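Search this board Advanced search Go

Flirnberg wrist kit - worth the money or not?

Posted in: Arms, Grippers and Kits

gutterball_9

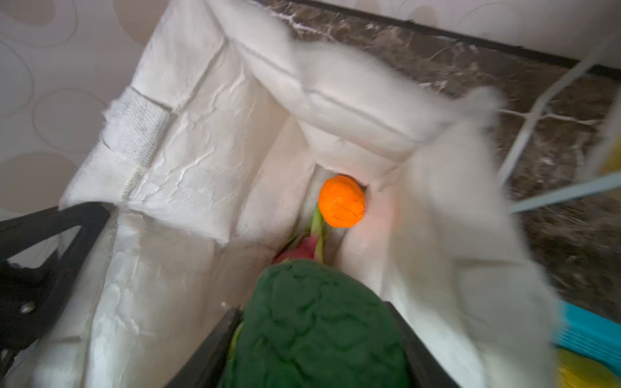 Flirnberg kit, the two finger one with the wrist camera. Had it on the arm since the weekend, running the grocery bag demo that ships with it. Short version - I like it more than I thought I would. Setup was quick, the fingers bolt on, calibration is one button and a long wait. Bag work is the thing they push on the product page so thats what I tried first. With a white bag and the mouth stretched wide, the wrist view gets you all the way down to the orange ball and the dragon fruit, even with the big knobbly green thing taking up the bottom middle. My old overhead camera never gave me that. Paid 691 for the kit with no arm. Ask me stuff.

rowdyhinge

691 for the two finger? Doron's is cheaper and comes with spare pads. What does Flirnberg give you for the difference, besides the box.

gutterball_9

Software mostly. Doron makes you write your own grasp picker. This one has a picker you can leave on default and it does ok with round stuff. Spare pads are extra, yes, and thats annoying.

Murali Bhat

I've used both at work. Doron hardware is fine, better screws even. But the docs are a mess and support took forever. If you want to tinker get the Doron. If you want to pick things up by Friday get the Flirnberg.

pantry_bot

Look at the right side of that shot though. Bag edge is pure smear. If the picker is reading frames like that while the arm moves it's going to guess wrong on anything thin. What exposure are you on?

gutterball_9

Auto. Haven't touched it. There's a manual setting somewhere in the config but the manual sends you to a page that doesnt exist.

pantry_bot

Go manual, go short, add light. Auto exposure on these little wrist cams is garbage in a kitchen. White bag makes it worse, everything swings.

rowdyhinge

Disagree, white bag is easy mode. Orange on white, come on. Try a black tote, or a brown paper one with potatos in it. Every demo from every one of these companies is bright fruit in a pale bag.

Murali Bhat

Fair. We ran a dark bag on ours and the hit rate dropped a lot. Not hopeless but you notice. A ring light helped, the clip-on one from Fernandes. Not made for it, needs a zip tie.

gutterball_9

Will try a dark bag. Re blur - the picker is supposed to wait for the arm to settle before it takes its frame. Can't swear it does. The log says "settled" but I've seen it say that when the wrist was still clearly swinging.

samphire

How are the handles? That black strap down the left is what I'd worry about. My gripper (old Gutarura, don't laugh) hooked a handle once and pulled the whole bag off the counter.

gutterball_9

Depends how you park the bag. Straps folded outward, fine. Left to flop, I don't trust it. There's a force limit and it does stop, but it stops with the strap still in the fingers and then sits there beeping til you hit release.

samphire

So you have to babysit it. Ok.

gutterball_9

For bags yes. For bins, no, I let it go.

pantry_bot

What arm is it on? And how heavy is the kit with camera. Product page only says "lightweight" lol

gutterball_9

Homebuilt arm, don't judge. Kitchen scale can't be trusted but the sticker on the box says 691 grams, same as the price which I thought was a typo. Emailed them, they said it's correct.

rowdyhinge

That's heavy for a small arm. There goes half your payload before you touch an orange.

Murali Bhat

It's not nothing. On ours we had to slow the wrist down or it overshot. That could be your smear too, OP. Cap the wrist speed before you go messing with exposure.

pantry_bot

Exposure first. Costs nothing.

Murali Bhat

Speed cap costs nothing either.

gutterball_9

Doing both, calm down. One at a time so I know which.

tallow_k

Anyone tried the subscription? They want to upsell me on the cloud picker. Sales guy said 2000 picks a month on the base plan, then you pay per pick.

rowdyhinge

No. Run it local. Paying per pick for a thing on your own counter is nuts.

Murali Bhat

We did the trial. Better on soft things and odd shapes, I'll give it that. Lumpy, scaly stuff, anything where the outline is weird. On plain round objects I couldn't tell the two apart. And when our wifi dropped it just froze mid reach.

tallow_k

Froze holding something?

Murali Bhat

Holding a jar. It kept hold, so fine, but I was standing there with my hands out.

tallow_k

Ok local it is. Full bundle with their arm is 1691 right now, price goes up in December according to the email. Tempted.

samphire

Price always "goes up in December". Wait and see.

gutterball_9

Bundle arm is decent, a buddy has it. Loud though. I'd still buy the kit alone if you have any arm at all. Will post again after the dark bag and the speed cap. Also if anyone has the correct link for the manual exposure page pls share, support has gone quiet on that one.

pantry_bot

Sent you a PM, it's in the older firmware notes. Section 9, near the bottom.

We use cookies to keep you logged in and remember your settings. OK Manage

Contact us | Copyright the board and its posters | Back to top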